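Search the guides Go

Stemava Small Parts Kit: Set-Up Guide
Section 2. Laying the cardboard and setting out the bins

Do this section before you label anything. You will need the flattened carton, three open-fronted bins and whatever loose items you plan to sort. Clear the bench first and wipe off any grit.

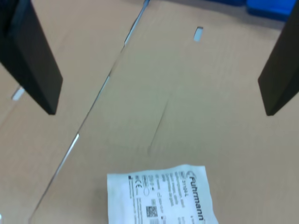
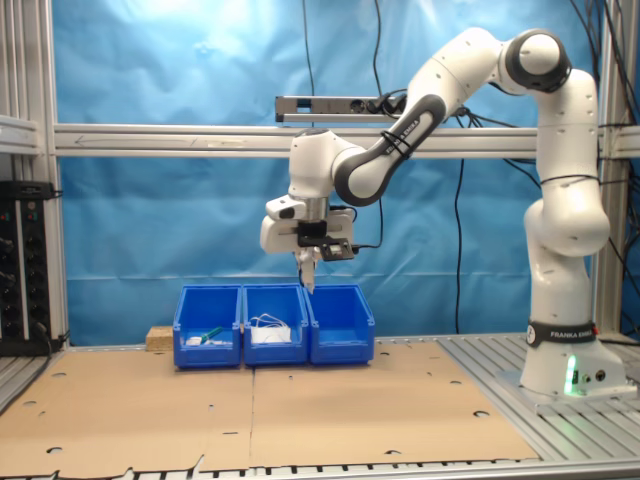
Cardboard surface and seam, close and from further back. The blue bins are in the second picture.

2.1 Laying the cardboard

1. Cut the tape on the carton and open it out flat. Keep the printed side down if there is one.
2. Lay the sheet over the bench top. Bring the near edge slightly past the front of the bench so the bare edge of the top is covered.
3. Press along the seam where the two panels meet. A thin gap is fine. If a washer could drop through it, run tape along the underside.
4. Leave slots and punched holes open unless you sort very small hardware. Tape those from below as well.

Note: Tape on the upper side catches the bins when you slide them.

Caution: Do not trim the sheet while it is on the bench. Take it to a cutting mat.

2.2 Setting out the bins

1. Stand the bins side by side toward the back of the sheet, with the open fronts facing you.
2. Close up any space between them. Small parts end up in the gaps.
3. Keep all three on the cardboard. A bin that sits half on and half off will rock.
4. Leave the front of the sheet clear for sorting.

2.3 Filling

1. Give each bin one kind of item. Hand tools and cables should not share.
2. Coil cables before they go in. A loose lead will work its way over the front lip.
3. Put plugs and power blocks in with their own cable.
4. Leave one bin empty for anything you can't identify. Sort it out at the end of the job.
5. Fill to just below the sloped lip and no higher.

Caution: Take blades and open scribers out of the bins before you reach in for anything else.

2.4 Replacing the sheet

Change the cardboard when the corrugations crush or the seam starts to lift. Check it every September if the bench gets light use. Any clean double-panel carton of the right size will do, and the old one can go in the recycling once the tape is off.

Go on to Section 3, Labels.

Comments (3)

Réjean Bélanger
Taped the seam on top before reading the note. Peeled it off again and took half the paper layer with it. Flip the sheet over and start fresh if you do the same.

Morin
Does the cardboard need to be one piece? Mine is two cartons butted together.

Drikell
@Morin two is fine, tape the join from underneath. Mine has been like that for 20 months. I did go to a heavier grade, grey colour, from the moving supply place.

We use cookies to remember your settings. Accept Manage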